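2019年11月24日

朝から雨。洗濯は見送った。

九時すぎに自転車屋から電話があり、後輪の修理が済んだとのこと。昼前に歩いて取りに行く。スポーク二本とチューブの交換で2,259円。思ったより安い。店主はブレーキのゴムも減っていると言ったが、今日は頼まなかった。年内に一度持っていくつもり。帰りは小降りになったので、乗らずに押して帰った。サドルは濡れたままだった。

途中で図書館に寄り、予約していた本を受け取る。古い灯台についての本で、七月に申し込んだきり忘れていた。貸出カードの期限が切れていて、窓口で更新の用紙を書かされた。住所の欄に前の番地を書いてしまい、二重線で直した。引っ越して二年になるのに、急いで書くとまだ前のほうが出る。

昼はうどん。ねぎがなかったので、かまぼこと卵だけで済ませた。

午後は本を読む。119ページまで進んだ。灯台守の家族が冬のあいだ何を食べていたかという章がよかった。塩漬けの魚と豆と、小麦粉の練ったもの。船が来ない月は帳面に残りの粉の量を毎日書いていたらしい。うちの祖母も米の残りを暦の裏に書いていた。あの暦はどこへいったのか。母に今度聞く。

三時ごろ、アタアフア・トレロアさんから手紙が届いた。封筒は厚く、中に便箋が四枚と押し花が入っていた。庭の小屋を建て直しているそうで、屋根の板を自分で張ったとある。膝の具合には触れていないので、たぶん悪くないのだろう。返事は今週のうちに書く。切手が足りないので明日郵便局へ行くこと。

夕方、押し入れの整理を少し。冬の毛布を出し、扇風機をしまった。扇風機の箱が見つからず、結局ごみ袋をかぶせて紐でしばった。奥から古い電卓と、使いかけの毛糸が出てきた。毛糸は紺で、何を編むつもりだったのか覚えていない。電卓は電池を替えても動かず、捨てる。

財布の中身を数えたら3,000円しかなかった。これも明日。

夜になって風が出た。雨戸の左がまだがたつく。新聞紙を折ってはさんだら静かになった。

寝る前に、忘れないように書いておく。

台所のこと
ケチャップと丸い皿。皿は薄い紫がかった灰色のような色で、流しの上の棚に一枚そういうのがほしい。 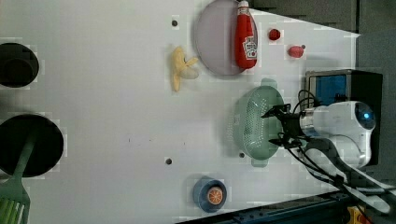
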